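4.2 Work reallocation during room turnover

The second part of the study concerns the room attendants at Navonier, a residential guesthouse operator with shared rooms of two or more beds. Before the Drakura system was introduced, one attendant was responsible for a room from door to door: stripping, remaking, replacing pillows, returning guests' belongings to where they had been found, and signing the sheet at the door. The system divides this sequence. Surface clearing and the placement of flat items are assigned to the machine, and the attendant retains the remaining tasks together with a new one, which the operator calls "showing." In showing, an attendant carries out a placement or clearing task with a hand-held two-finger gripper, and the recording is used to extend what the machine can do in rooms of that type.

Showing was planned as a temporary activity that would end once the first room types had been covered. By April it had become a scheduled duty with its own line on the shift plan. Attendants performed it in rooms as guests had left them, with items still on the beds and furniture (Figure 4).

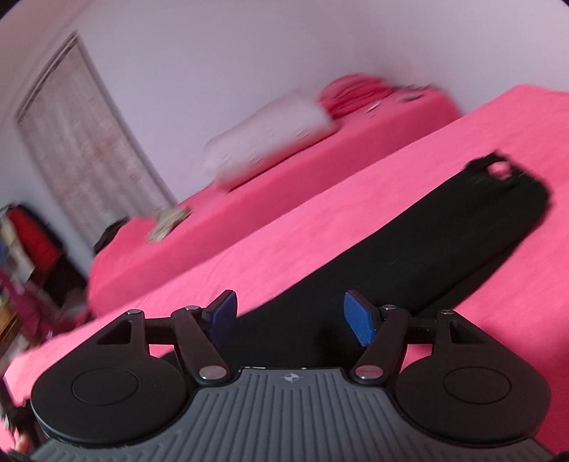
Figure 4. Hand-held gripper at the nearer of two beds, with a long black mat on the pink sheet; pillow and folded textiles on the farther bed.

We logged 222 room turnovers, of which 44 included a showing session. Turnovers were observed by Xaba and Tessier, who followed attendants with a paper schedule and did not intervene. Interviews were held afterward in the staff room and coded separately by two of the authors. Disagreements in coding were settled by discussion, with Aubert deciding where none could be reached.

Three changes are relevant to the question of job content. The first concerns pace. Attendants who normally worked with both hands reported that the gripper forced them to break familiar motions into steps they did not otherwise notice. Agathe Fleury, a senior attendant, described smoothing a cover and setting down a pillow as "one thing" that had now become several. She did not consider the slower pace a problem in itself. Her objection was that the room quota for the shift had been left unchanged when showing was added, so that time spent on it had to be recovered in later rooms.

The second change concerns judgment about small objects. Loose items on a bed may be property, laundry or waste, and attendants settle the matter quickly, often from a distance. The written instructions supplied with the system recognize only two classes, "clear" and "leave." Attendants were asked to assign a class before touching the item. Several did so only after picking it up, and then corrected the entry – a practice the shift supervisor, Pascal Maillard, tolerated and later made official. We return to this point in Section 5, as it bears on who is held responsible when an item is misplaced.

The third change concerns the layout of the room. Attendants vary the side from which they approach a bed according to the furniture, the door and their own reach. Where beds stand parallel, as in Figure 5, the farther one can be reached by leaning across or by walking around, and the two methods give very different recordings of the same task. The operator's guidance preferred walking around. In interviews, attendants said that leaning across was what they would do on an ordinary shift, and some questioned the value of showing a method they did not use.
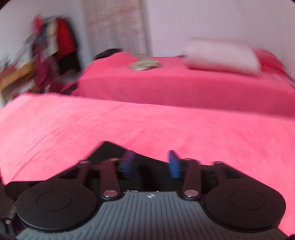 Reading time for this section: 4 min

Figure 5. Parallel beds with matching coral-pink covers; the gripper is held at the near side.

The disagreement over approach was not resolved during the study period. Management treated it as a training matter, to be corrected through the guidance sheet. The attendants treated it as a question of whose knowledge was being recorded. Both positions are consistent with the log, in which the method varied more between attendants than between rooms.

Pay was handled separately. Showing was first compensated at the ordinary hourly rate. Following a request from the staff side, a supplement was agreed for sessions beyond the first in a shift. The supplement applied only to attendants who had completed the introductory course, and those on short contracts were in practice excluded – they performed showing when colleagues were absent but were not entered on the course list. Fleury and Maillard both raised this point without being asked about it.

We found no reduction in the number of attendants employed during the study period. Hours did shift toward the late morning, when rooms were free for showing, and away from the early start that some attendants had chosen for family reasons. This effect does not appear in headcount figures and would have been missed by a survey limited to them.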